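Long thread coming on how we're spending our robot money this year. We're a small group at Yorath with two arms on one bench, and I finally have a budget line with my name on it. I'm far too excited about this, so mute me now if spreadsheets aren't your thing!

Starting point: what I'm allowed to spend before July is 3000, in pounds, including delivery. It sounded like loads until I wrote down everything we'd been grumbling about.

First lesson, and this one is from Regula Zaugg, who ran the purchasing at my last place. Sit by the bench for a morning and write down every time somebody stops work. Don't open a catalogue until you've done it. I sat there with a flask and a notebook and came away with 47 stops on paper.

I had been dead set on a third arm (I'd even picked one, the small Trosora). Guess how many of those stops would have been helped by a third arm? Two.

Most of the rest were dull things. Cables, fingers, waiting for someone to put the blocks back out, hunting for a hex key. Block stacking is our bread and butter at the moment, so it's what I budgeted against.
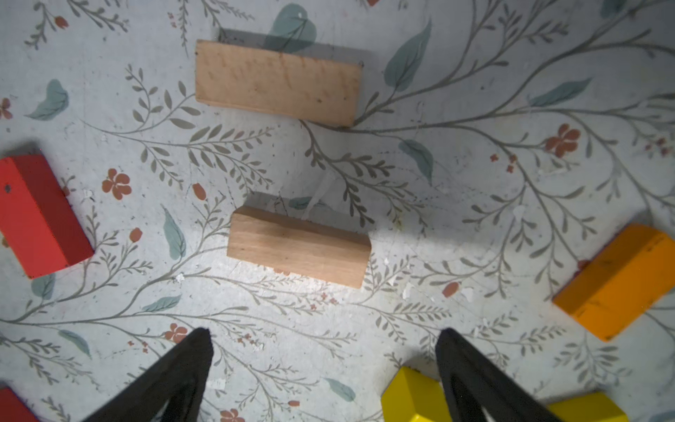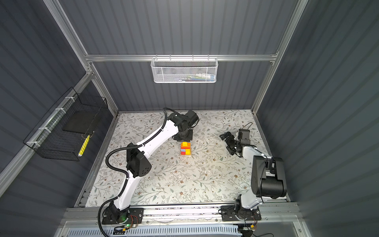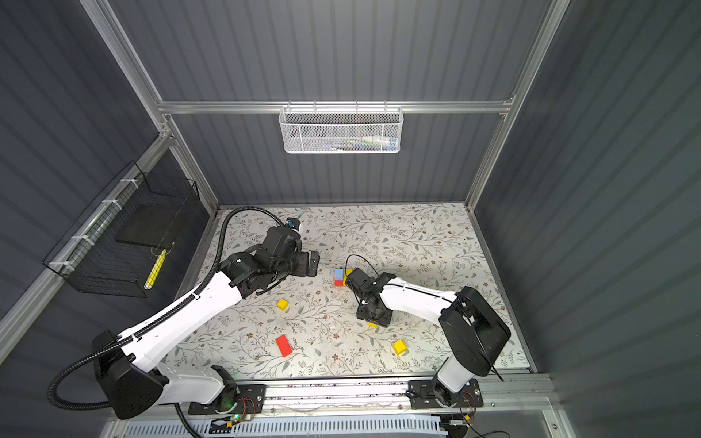
So, line one: gripper fingers. We've been treating them as part of the arm, and they're really a consumable, like sandpaper. Spare sets from Vullska are 78 a pair and I've put in for four pairs. I'd love to print our own but I priced up the time and it came out worse. Happy to be argued with on this.

Line two: cable sleeve and clips. Cheap, boring, ordered the same afternoon. Buy more length than you measured. Then a bit more.

Line three: lights. Rodrigo Bettencourt has been asking for better lighting since before I joined and I kept nodding and moving on. Sorry Rodrigo, you were right. Two dimmable panels with a proper diffuser are going in. If your cameras feed anything that learns, put lighting in year one of the plan.

Line four: more blocks! Different sizes, painted and plain. A big mixed box was 60 and I think it might be the best value on the whole sheet.

Line five is the one I nearly left off: a spare wrist camera. It's a big chunk of the money for something that will hopefully sit in a drawer. But Havside quoted us a five-week lead time, and I don't fancy explaining five quiet weeks to anybody.

Things I took off the list: the third arm, a fancy tool changer, a touchscreen (why did I want a touchscreen??), and a rolling cabinet that cost more than my first car.

Someone asked me yesterday how much to hold back. I've kept around a tenth, with no label on it. My old habit was to label every penny and then go begging in the spring – never again.

Also, ask for the price of the service visit before you sign for the arm. It's a separate sheet at most suppliers and they don't always send it with the quote. Ours came three emails later.

The sheet is very plain, just item, price, lead time and which stops it should help with. That last column is the good one. I can share a blank copy if a few people want it, just reply and I'll tidy up my swearing in the comments first.

Next thread will be on insurance, once I understand our insurance.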